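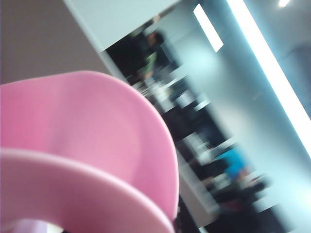 Wrist camera view of pink plastic at close range. Source: Pluleo project image archive

Procurement planning for tabletop manipulation cells is the process of specifying, costing and scheduling the equipment needed for a robot workstation that handles household articles on a bench. A cell of this type normally comprises one or more arms, end effectors, wrist-mounted and fixed cameras, a work surface, a host computer and a stock of task objects. Planning differs from that for industrial cells mainly in the weight given to cameras and consumable objects, which production users seldom itemize.

Scope of the budget
Capital items are the arm, controller, end effector, cameras and bench. Operating items include finger pads, cables, calibration targets, replacement objects and operator labour. In the costing template used at Skostport, the arm and controller account for 68 per cent of capital cost, with cameras and mounts at 9 per cent. Freight, customs brokerage and electrical inspection are entered on separate lines. Sales tax is excluded until the purchase order is raised.

Camera selection
Wrist cameras work close to the object and move with the arm. Minimum focus distance, shutter type and exposure control are therefore specified ahead of resolution. Motion blur and bright overhead fixtures can both degrade the view, and tenders commonly ask for sample footage recorded under the purchaser's own lighting. Fixed cameras are chosen for field of view and mounting stability. A spare wrist camera and cable are usually ordered with the cell.

Work surface and surroundings
White laminate and painted steel are the usual bench finishes. Pale surfaces give good contrast with coloured objects but may return reflections from linear ceiling lights. Where a cell shares an open office, the site plan records divider panels, neighbouring desks and aisle clearance. Floor loading is checked for pedestal-mounted arms.
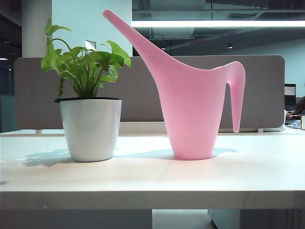 Potted plant and pink watering can on a white tabletop.

Task objects
Objects are bought in sets matched to the planned tasks. Long spouts, open handles and thin rims affect the choice of gripper stroke and finger shape, and are listed by dimension in the object schedule. Live plants are treated as consumables. The Palacios schedule allows nearly $700 per cell for objects in the first year, and requires 2 of each moulded plastic article in the same colour.

Lead times
Arms and controllers have the longest lead times and are ordered first. Fevberg, a distributor of bench-mounted cells, closes its mid-year order book in July. Benches and fixed mounts are deferred until arm drawings are received, as bolt patterns vary between models.

See also
End effector
Total cost of ownership
Workcell layout

Last revised February 2026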